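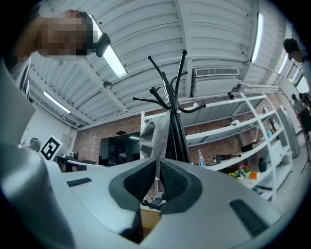 Call for participants: how shift workers sleep and eat on rotating rosters

Hetimness is looking for adults who work rotating shifts to take part in a study on sleep and meal times. The study is coordinated from our Trundby office and is open to people in any industry - nursing, warehousing, bakeries, transport, security and so on.

Who can join

You are 18 or older, you work at least two different kinds of shift in a normal month, and you have been in your present job for six months or more. You should be able to read and write English at an everyday level. Unfortunately we cannot accept persons who take prescribed sleeping tablets or who are at present pregnant.

What we ask from you

First there is an interview by phone, which takes 45 minutes. After this you keep a paper diary for 30 days, in which you write your hours of sleep, your meals and your drinks with caffeine. Please fill it in on your days off also. At the end we invite you for a second talk, again by phone or in our office, as you prefer.

Participants who finish the diary receive $300, paid to their bank account in the month after the last talk. If you stop earlier you will be paid for the weeks completed, and you do not have to tell us your reasons. Your employer is not informed about your participation.

How to apply

Write to Josphat Okoth at the Hetimness office with your name, your suburb, your kind of work and a copy of your current roster. We have 30 places. The first diaries start in March.

Posted 2025-01-08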